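4.2 Who comes back for a second night

I should say straight away that I love live music and I'm not a neutral observer here (few people who study folk clubs are). I spent most of the touring season going through ticket records from the hall at Fultport, 3249 bookings in all, and what I wanted to know was simple enough: when somebody buys a seat for a singer they've never heard of, what makes them do it again?

Price mattered less than I'd expected. Of the 3249 bookings, 2348 were made by people who had been to the hall before, and those people paid full price quite happily, even for acts with no record out and hardly a line of publicity. The cheap November tickets did fill the back rows, but I found very few of those names again later on. I'd gone in sure that cheap seats were the way to build an audience, so this was a bit of a blow!

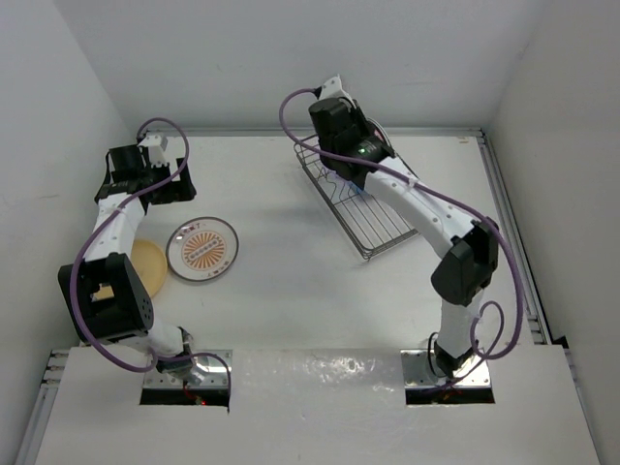
Figure 3

Zane Mets wrote back, after reading my first draft, that I was giving the hall too much credit and the support acts too little: people at Fultport trust the opening slot, she said, and they'll come out for a stranger if the last stranger was good. I think she's right, or mostly right. When I went back to the listings I found 16 nights where the opener later returned as the headliner, and those nights sold well and sold early, often before the posters were up.

What I can't tell from bookings is who dragged whom along. One person buys four seats and I only ever see the one name, so a keen fan with three patient friends looks just like a family of blues lovers. Baiba Urbonaitė kindly lent me her door notes from Tollow, where they ask each person separately, and I come to those in the next section.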